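Tesbridge Household Packaging Vocabulary
Data card and read-me file, release of 14 July 2008

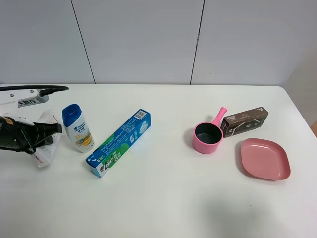

The Tesbridge Household Packaging Vocabulary is a word list with accompanying records of how people in the Tesbridge district name the containers and packets they keep at home. It was compiled by the Entwistle Language Archive to support the study of everyday Australian English, in particular the choice between competing nouns such as carton, box, packet and tub. Many of the terms collected concern very ordinary goods. A white carton, a shampoo bottle and a long toothpaste box may share one tabletop, and the archive's interest lies in which of those nouns a speaker will use without prompting, and which will be replaced by a brand name, a family word or a gesture. The vocabulary does not record prices, ingredients or manufacturers.

Contents of the release

The release consists of three plain text files and this document.

entries.txt holds the headwords, one to a line, with part of speech, spelling variants and a short definition.
responses.txt holds the answers given by participants, each linked to a headword by its entry number.
places.txt holds the locality codes used in the responses file.

There are 639 headwords and 1,628 responses. Fields are separated by tabs. Empty fields are left empty and should not be read as zero. All files use Unix line endings; users of older Windows editors may need to convert them before viewing.

Method of collection

Responses were gathered from 188 adult residents by written questionnaire. Participants were given the use of an object in words (for example, "what you buy a dozen eggs in") and asked to write the name they would ordinarily use at home. They were then invited to add any other name known to them, with a note on who used it. No list of suggested answers was supplied.

Questionnaires were distributed through the Tesbridge library and two district health centres. Chelsea Hartley designed the form and Bradley Hebden entered the returned copies. Twenty-four forms were entered a second time by Phyllis Bellamy as a check on accuracy. Disagreements between the two entries arose chiefly from handwriting, and the original paper was consulted in each case.

Spelling and normalisation

Headwords follow Australian spelling. Participants' own spellings are preserved in the responses file, including those that would ordinarily be regarded as errors, and a normalised form is given in the adjacent column. Capital letters have been retained only where the participant appeared to intend a proper name.

Compound terms presented some difficulty. Milk carton, milk-carton and milkcarton are treated as one headword, with variants listed. Juice box and popper are treated as two, although several participants gave them as exact equivalents. Where a brand name has become a common noun in local use, it is entered in lower case with the label G (generic).

The Dototness index

Each headword carries a value in the column headed DOT. This is the Dototness index, devised by Achilleas Mavromatis for an earlier study of kitchen terms and retained here for comparability. It expresses the degree to which participants agreed on a single name, on a scale from 0 (no two alike) to 1 (all alike). Values for headwords with fewer than five responses are marked with an asterisk and are unsuitable for ranking.

Known limitations

The sample is weighted towards older residents. Participants under thirty are poorly represented, and terms relating to takeaway food are thinner than the archive would wish.

The questionnaire was available in English only. Words from other home languages appear where participants volunteered them – mostly for jars, tins and cooking vessels – but they were not sought systematically and no conclusions should be drawn from their absence.

Locality codes reflect current residence. They do not show where a participant grew up, and they should not be used to map dialect boundaries.

Entries beginning with S were revised in February after a sorting fault was found in the draft. Holders of the draft should discard it in full, as the entry numbers have changed from that point onward.

Software

The files may be opened in any text editor or spreadsheet. Drilto, the archive's concordance program, reads them directly; choose the tab-delimited option and set the first row as a header. Versions of Drilto before 2.1 truncate long notes in the responses file.

Conditions of use

The vocabulary may be copied and used without charge for teaching and for non-commercial research. Published work should name the Entwistle Language Archive and give the release date shown at the head of this document. Names and addresses of participants have been removed, and users must not attempt to identify individuals from the notes.

Corrections

Corrections should be sent in writing to Lionel Pilkington, Records Officer, quoting the entry number and the file name. Proposed new headwords are held over until the next release – they cannot be added to the present one.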